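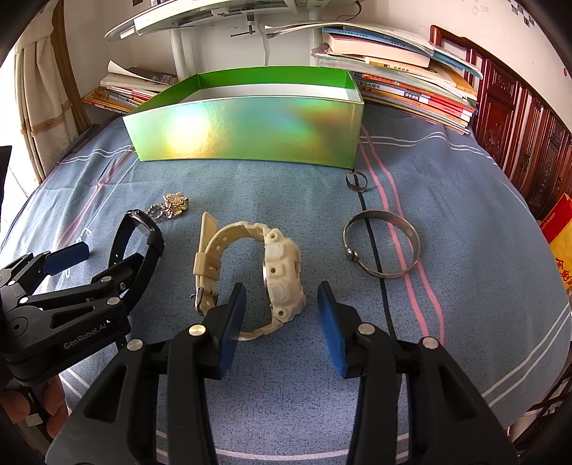 Jewellery out on the bed, and one very shiny box
Posted by pebbleandthread, 12/14/21

Right, I've finally done it. After a year of fishing things out of a bowl on the landing I tipped the everyday jewellery and the watches out on the bed and made a start. I'm going one bit at a time, so it's only a handful of pieces so far, and I'm already having a lovely time with it!

The plan is to get everything into the gift box with the shimmery green sides. It had a scarf in it when it came to me and I couldn't bear to put it in the recycling — the colours go yellow and orange depending on how the light catches it, and it makes me happy every time I walk past. White lining, rectangular, big enough for what I wear in a normal week. I haven't worked out what to do inside it though. At the moment if you drop things in they all slide to one end and sulk.

So what I'm after is ideas for dividing it up. The awkward ones are the cream sports watch, which has a great chunky case and a strap that curls up on itself and won't lie down for anyone, and the big silver bangle, which takes up as much room as everything else put together. The little black-strapped watch is no trouble. Neither is the gold flower brooch, except that I worry about the petals getting knocked. Then there's a small dark ring that I lose on a regular basis and would like to stop losing.

I don't want to buy a proper jewellery case. I've looked, and the one I liked from Rarberg was 218 and wouldn't fit on the shelf.

mossy_kettle
Oh I love that box! I've kept worse for less reason. For the cream watch, do it up on its own buckle around a rolled sock. I mean it. A clean ankle sock, rolled tight, and then the strap has something to hug and the whole thing stands up in the box like it does in a shop. Costs nothing, and if you pick a nice colour it looks as if you meant it.

larkfield
Seconding the sock, with one warning. Don't fasten it on a tight hole and leave it for months if the strap is rubber or silicone. I did that and mine took on a shape I never got it out of. Loosest hole and you'll be fine.

For the ring, egg cup. It can sit in the box or next to it.

pebbleandthread
A sock!! I have so many single socks. This is the best news I've had all week.

Larkfield, I like the egg cup but I think it would live outside the box, and then I'm back to having things in two places, and that's how the bowl on the landing happened in the first place.

hemline_harriet
I'm going to be the awkward one. I don't think the box is the right thing for all of this. A bangle that size, in with a brooch with clustered petals and two watch faces, is asking for scratches. Metal on metal, in a box with slippery sides, every morning when you're half asleep. I'd keep the box for the watches, put the brooch in something soft by itself and hang the bangle up.

I know that isn't what you asked. I had a bangle with a hinged clasp like that and the clasp caught everything near it. Took a lump out of a watch glass.

mossy_kettle
Hang it on what though? She's got a wall with books up against it and a lamp. Half the fun is having it all together in the pretty box.

hemline_harriet
A mug hook on the inside of a wardrobe door. Or one of those stick-on ones, Wastura do a pack. They held mine through two house moves' worth of coats being shoved past them, so I trust them more than I used to.

dunnock
I don't agree with splitting it all up. The more places there are, the less gets put away, at least in my house. I had seven little dishes at one point and every one of them had a single earring and a hair grip in it. One box, and make the box work.

What I did with mine: cut a strip of card the same height as the sides, score it, fold it into a zigzag and stand it in there. You get pockets straight away and you can pull it out and start again when it annoys you. Then a bit of felt over the card so it isn't sharp. I used up to 40 cm of felt, and that included the piece I cut upside down.

The bangle goes round the outside edge with the clasp facing the wall of the box, and everything else goes INSIDE the bangle. It's a divider all by itself then. I was very pleased with myself when I thought of that.

pebbleandthread
Dunnock that is so clever. Using the bangle as a fence! I'm going to go and see if it lies flat enough. It's more of an oval than a circle so it might suit a rectangular box rather well.

Hemline, you're not being awkward, I'm glad you said it about the clasp. I hadn't thought about the watch glass at all. If I do the felt and turn the clasp outwards, would that settle your nerves?

hemline_harriet
It would settle them a bit. I'd still want the brooch in its own pouch. Pin closed, always, before it goes anywhere.

larkfield
Agree on the pin. Also a pouch is nice for brooches because you can put it straight in a bag when you travel. I had some little drawstring ones from the market at Hakville, in June I think, and I use them for everything now, buttons and spare keys included.

tinofbuttons
Just arrived and want to say how nice that brooch is, the clustered petals are just my sort of thing. Do you wear it on coats or on knitwear? I find the heavier gold ones drag a jumper down unless you put a scrap of ribbon behind the wool.

On the box question I'm with dunnock. One box. But I'd leave the lid off it permanently and keep it where you get dressed. Lids are where good intentions go to die in our house, you lift one off and put it down on the nearest pile of books and then it's gone for a fortnight.

pebbleandthread
On a coat mostly! Grey wool, left side. I've never tried the ribbon trick and now I want to go and pin it on everything I own.

You're right about lids. I'd quite like it on when the room is being dusted, but otherwise off, so that I can see the colours.

dunnock
Dust is the argument for the lid, I'll give it that. My Nieto tray is open and the felt in it needs going over with a bit of sticky tape every so often.

mossy_kettle
Lid underneath! Stand the box in its own lid. You never lose it and the box sits a bit higher.

pebbleandthread
Well that's sorted then, lid underneath.

Update for anyone still reading. I've cut the card (wonky) and found some dark green felt in the sewing bag. Cream watch is on a mustard sock and looks magnificent. The bangle does lie round the edge if I put it in at a slight angle, clasp to the outside. Brooch is in a twist of tissue until I find a pouch. The ring has a pocket of its own right at the corner and I've told everybody in the house not to touch it.

I've still got the necklaces to do and they're one solid lump, so if anyone has a way with knots in fine chain I'd be very glad of it.

tinofbuttons
Two pins, a saucer and good light. A drop of baby oil if it's really bad, then wash it off. Start from the loosest loop and don't pull.

hemline_harriet
Not baby oil if there are pearls on it. Otherwise yes, same as above, and put the radio on, it takes ages.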